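List: stellutero-tableware
Subject: Re: Re: Stacking cups for the shared kitchen, color set
Date: June 4, 2024

Replying inline to the message from the Cho site, then some notes on how we store and check ours.

> We are about to order the tapered plastic cups for the second-floor
> kitchen and have two quotes, one from Drilteck and one from Zeria.
> Before we commit, can anyone who already has the Zeria set tell us
> how they behave in daily use? Specifically:
> - do they jam when stacked
> - is it worth paying for mixed colors instead of all clear
> - does anyone keep them standing in a row instead of stacked, and
> how much depth does that need
> Our old cups went cloudy and we would like to avoid buying the
> same problem again.

We have had the Zeria set since September. The order was for 1,216 cups across all the kitchens, of which 698 came to our building. The remainder went to the annex and I can't speak for those.

On jamming. They jam if you push them together while damp. The taper is slight, so the contact area between two nested cups is long, and a film of water is enough to hold them. Stacked dry, they separate with one hand. Our rule is that nothing gets stacked off the dish rack. Cups stand upright in a row at the back of the surface first and go into the cabinet at the end of the day.

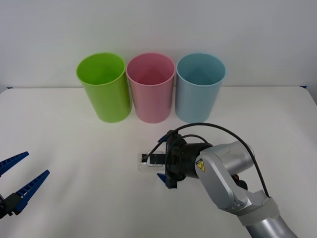
Row depth is one cup plus a finger's width to the wall. You do not need a gap between cups. We tried spacing them out for airflow and saw no difference in drying time, and the row took up more of the counter. Keep them upright only when the inside has been wiped. If the inside is still wet, they go rim down on the rack, because water left in an upright cup collects at the base and leaves a ring.

On color. I would pay for it. We use green, pink and blue, always in that order from the left. The assignment is as follows:

green: cold water and juice
pink: small items (tea bags, wrapped sweets, sachets)
blue: measuring out dry goods

The order is arbitrary. What matters is that it stays the same in every kitchen, so that someone filling in from another floor can put things back without asking. Pink is in the middle here because it is the one people reach for most, and you can get at it from either side.

Two limits on the color scheme. First, the pink and the blue are both pale and look alike under the warm bulbs in the annex, so if your lighting is similar, ask for stronger shades. Second, the green is glossier and shows fingerprints sooner. Neither affects use. 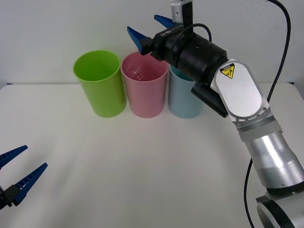 The pink cups need one more rule. Anything put in them has to be taken out before the cup goes back into circulation, and that includes wrappers. A light piece of clear film sits low in the cup, and if you stack another cup on top it gets pressed to the wall and stays there through the wash. We pulled 71 cups out of the spring check for this and for ordinary scuffs combined. All but a few were put back after hand washing.

The check itself is simple. Set the cups down a few at a time, look into each from above, then turn it over and look at the base. Looking through the side is no use with opaque colors. Run a thumb around the rim, where chips start. A cup with a rough rim is withdrawn even if it looks fine.

On clouding. I have seen none so far in the colored cups. Our previous clear ones from Drilteck were cloudy in over 2 years of machine washing, but we were also using a stronger detergent then, so I would not put that entirely on the cup. If you buy clear, wash a small batch at the lower temperature first and compare it with an unwashed one. 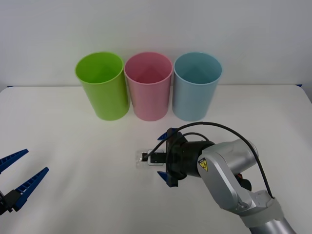 Can the colored cups be stacked in one mixed column to save cabinet space?
They nest without trouble, since the three colors share the same shape, but we keep one column per color because sorting a mixed column takes longer than the space is worth.

On surface. A white or light counter is easier for this than our old dark one. Drips show up and get wiped. Leave the front of the counter free for whoever is working and keep the row against the wall, bases flat. A cup set down on a cloth edge will tip with very little contact, the base being narrower than the rim.

I can post our cabinet shelf heights if the Cho kitchen has the same units. Please send the internal depth measured with the door closed, since the hinge takes up part of it on ours.

Stellutero kitchen stores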